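Handout 4, plating and serving pastry (second half of the breakfast unit)

Hello again everyone! These are my notes from the session, tidied up a bit, with the things I forgot to say out loud put back in. If you missed it, read the lot. If you were there, skip to the setting-out part, where I rushed.

## Before you touch a plate

Croissants don't like being handled. Every time you pick one up you lose flakes, and the flakes are what people are paying for, so decide where it's going first and then move it once. I know I keep going on about this (I went on about it in September too), but I still see people shuffling a pastry round a plate with a fingertip until it looks like it's been in a coat pocket.

Lift from underneath, with flat tongs or a palette knife. Don't pinch the tips! They're the thinnest bit and they go first.

If you're warming them, Dromano's oven notes say 200 and I'd go along with that for a small batch, just long enough for the outside to crisp up again. Leave them on a rack for a minute or two afterwards. A croissant straight from the oven on a cold plate sweats underneath and you get a soggy bottom, and then the mat gets the blame.

## Choosing the plate

We had a good old argument about this one. The Kozłowski catalogue is all bright patterned plates and half of you loved them. I don't, for pastry anyway. A croissant has plenty going on by itself, all those ridges and stripes, and a busy plate fights with it. Plain, pale, round, a bit of a rim to catch the crumbs: that's my choice nearly every time.

Size matters more than you'd think. Too big and one croissant looks lonely, too small and the tips hang over and somebody's sleeve finds them. Try it with the real pastry, please, and don't guess from the box.

## Setting out

Right, the part I rushed. Mat first, square to the table. Then the plate near the middle of the mat, then the pastry. If you do it the other way round you end up sliding a loaded plate about, and see above about flakes.

A dark mat on a white table does a lot of the work for you. The plate shows up, the gold shows up, and you don't need a sprig of anything. (Somebody always wants a sprig.) I like a mat with some body to it and a bit of fleck, so the odd crumb doesn't shout.

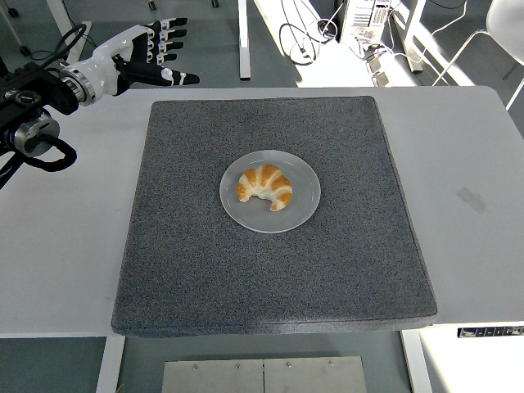

Dead centre on the plate isn't a rule either, by the way. A curved croissant has its own weight and can look better nudged a little to one side. Step back, look at it from where the guest will sit, and leave it alone once you're happy.

Wipe the table before the mat goes down, and look at it again from low down against the light. White tops show every mark.

## For next time

- Bring your own tongs.
- Read the Hasitz sheet on butter and lamination, first two sections only.
- Set one place at home, with whatever plate and mat you've got, and write me 200 to 300 words on what you changed and why. Anything over 350 and I stop reading, sorry!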